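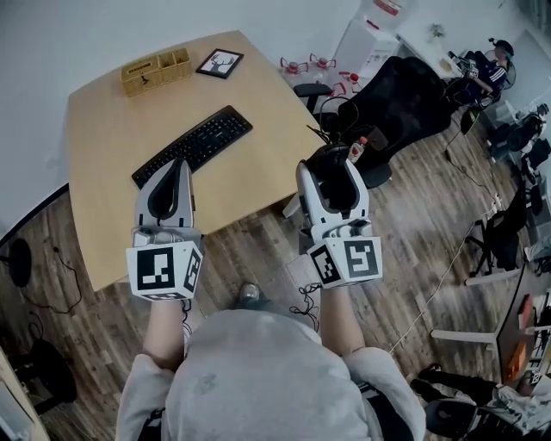 Small desk, no drawers - where does everything go?

Posted by Bohdana Kobzar, Sun 26 August

I have a light wood table with rounded corners that I use as a desk. It has no drawers and no shelf under it. On it I keep a keyboard, a wicker basket with compartments and a small framed deer picture that I never hung up. The basket is full of pens, chargers and mail, and I end up pushing the keyboard off at an angle whenever I need to write something by hand. I rent, so I can't screw anything into the wall, and I'd like to spend under $60. What would you move first?

Damian Śliwiński

Start with the basket. Take everything out and put back only what you use at the desk every week. Mail goes somewhere else, near the front door if you have a spot there. Chargers can go in a zip bag. Then put the basket at the back edge on the side you don't write with.

For the keyboard, stand it on its long edge against the basket when you're writing. I did that for years on a table 26 inches deep and it was fine.

Hang the picture. Adhesive strips will hold a small frame. Wipe the wall with rubbing alcohol first and pull the strip straight down when you move out.

Danuta Marciniak

get a drawer cart

Neville Bellamy

A cart is good if you have floor space, but measure with the office chair pushed in and also pulled out. Mine fit one way and not the other and I had to return it in December. There are also stick-on drawers that go under the tabletop. I have one from Gustach and it holds pens and a notebook, nothing heavy. Check that your knees clear it before you peel the tape.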